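Home | Issues | Authors | Search

3.2 Getting people into the chair

I'll admit I expected the men at Torberg to hate our survey, but they loved it! Florencia Ojeda and I asked 92 regulars how long they'd wait for a beard trim (most said a whole lunch break, bless them) and what they'd pay for a hot shave.

Figure 4. Plates and enamel basins on a table.
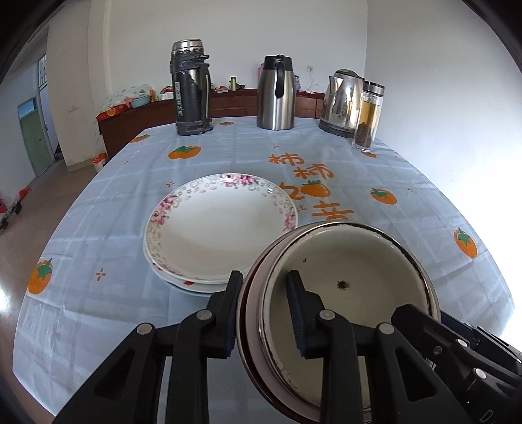
3.3 What the walk-ins told us

Walk-ins at Zepeda were a tougher crowd. They wanted a fade, a fair price and very little talk, so I cut the form down to four questions and tried again in October.
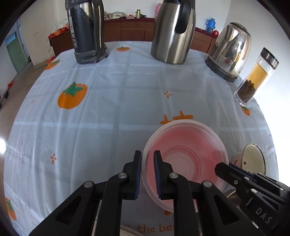 After that the answers came in fast, and I ended up with 558 usable forms, well past the 500 we'd planned on.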